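Forums > Gadgets and Gizmos > Can a machine do my chores yet? > Page 1

kettle_on: My sister swears we'll all have a machine doing the washing up by December. I've got a hoover that gets stuck under the settee. Who's right?

ParuraPete: Your sister's dreaming! I work on the shop floor at Zurnier and we've got arms that stack trays all day, lovely to watch, but hand one a wet mug and you'd be sweeping up.

S_Lawal: Bit harsh, Pete. I've been playing with simulated arms at home (evenings only, the kids come first) and picking small bits off a stand is where I've got to. Still on the computer, mind, no real arm in my kitchen yet.

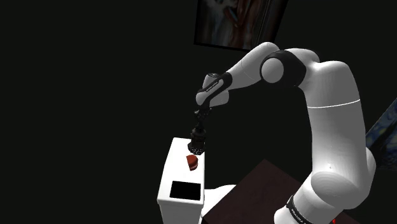

Last edited by S_Lawal: September 13, 2020

Little reddish-brown piece on the white stand, gripper pointing straight down at that end. I reckon if you can sort that, you can sort putting the cutlery away.

kettle_on: Ooh, are those paintings in the background? Posher than my lounge. What's the black rectangle for?

ParuraPete: Sorry, but a forks drawer isn't one bit on a clean white block with a big light on it. Ours cost 2974 quid just to re-fit after Dmytriv changed the trays by a hair.

S_Lawal: Fair point on the trays, but that's your firm being tight. I'd still pay 2000 for one that only did socks.

dusty_moll: I wouldn't. I'm 66 and I can pair a sock faster than any of you can type.

14 replies · 3 shares
Contact us | © Atness Forums | Back to top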